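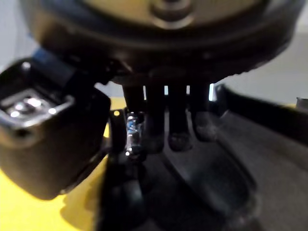 Tretar opens second collection room in Drondarcombe

The robotics company Tretar has started work in a second room at its Drondarcombe site, where operators guide robot arms by hand through simple tasks and record every attempt. The recordings will be used to train Orix, the company's learning system for gripping and placing objects.

The room has 10 stations. At each one an operator leads the arm to an object, closes the gripper, moves the object and lets it go. A small camera mounted near the gripper records the whole movement, together with the position of the joints. One attempt usually takes less than a minute, and after it the operator marks the recording as good, partly good or failed. Failed attempts are also kept, but they are stored in a separate set.

According to the company, the first room produced many recordings of boxes and cups, and the system learned these quite well. It had more difficulty with round and dark things, and with any object that hides a large part of the camera view when the gripper comes close. For this reason the new room will spend its first seven weeks mostly on such objects. Operators are asked to change the starting position after each attempt and to avoid repeating the same path.

Each station should deliver roughly 60 usable recordings per shift. Lamrani, the local firm that trains the operators, said that new people normally reach 40 after their first days and then improve slowly. The most common mistake is moving the arm too fast near the object, so that the close images are not useful for learning.

Tretar did not say how much it has invested in the room. The company plans to test a new version of Orix in February, first on objects that were in the recordings and later on objects that the system has never met. A part of the recordings may be shared with technical schools in the region, but the conditions are still being discussed.

Lamrani is accepting applications for the evening shift, which begins at 5 p.m. Previous experience with robots is not required.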